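The fridge job, month three

I said in January that the arm would be fetching things out of the fridge by the time the clocks changed. The clocks have changed. The arm has fetched nothing, but it has got very good at nearly fetching.

For anyone joining now: I'm building a robot arm in a corner of the Loltbridge shared workshop, between the pillar drill and a canoe that has been nearly finished for as long as I've been a member. The joints are Nimen units, bought second-hand and sold as "lightly used", and the controller is a Rellar board that I chose for its price and have been paying for ever since. The plan is for it to stand in a kitchen and take things off a fridge shelf without knocking over the milk.

The real arm is in pieces at the moment. Joint four started making a noise like a teaspoon in a waste disposal, so it's on the bench with its cover off, waiting for a bearing. In the meantime all the work has moved into the simulator, where bearings are free and I have a far nicer kitchen than I do at home. Marble everywhere. A coffee machine. I'd move in if it had a bed.

What I've been working on is the reach. Going straight in from the front sounds sensible until you remember that an elbow has to go somewhere, and for most of last month it went through the shelf. So now the arm comes up from low down, bends at the elbow and lifts the wrist to the upper shelf. There's no hand on it yet, just the bare flange, as I wanted the path sorted before I gave it anything to drop. 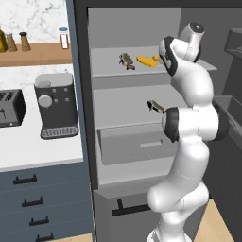 Wrist up by the sweetcorn in the simulated kitchen. Still no hand.

I ran 500 attempts with the old path and 2,000 with the new one, left going overnight on the workshop computer with a note on the keyboard asking people not to play chess on it. Somebody played chess on it. The log came out with 2,005 runs in it, and I've spent an evening I won't get back trying to find out where the other five came from. My best guess is that the script restarted after the chess and felt it owed me a few.

Anyway, the new path touched the shelf in 11 of them. The old one hit it so often that I stopped counting and started apologising to it. Most of the 11 are the same mistake: the wrist turns a bit early and the elbow swings out to make room, which would be fine in a ballroom. I've put a limit on how far joint two can go before the wrist is allowed to turn, and I'll run the lot again when the computer's free.

The other job is the base. In the simulator it stays exactly where you put it, and in the workshop it's clamped to a Vandenberghe bench that came out of a school and rocks if you lean on it. Every time the arm stops quickly, the bench carries on thinking about it for a second or so. I've tried wedges, and I've tried a bag of sand on the lower shelf, which helped a bit until the bag split. There's a steel plate in the scrap pile that might do, if I can get it out from under the canoe.

Bearing should be here next week. If anyone has a Nimen joint cover with all four screw holes intact, I'll swap it for most of a bag of sand.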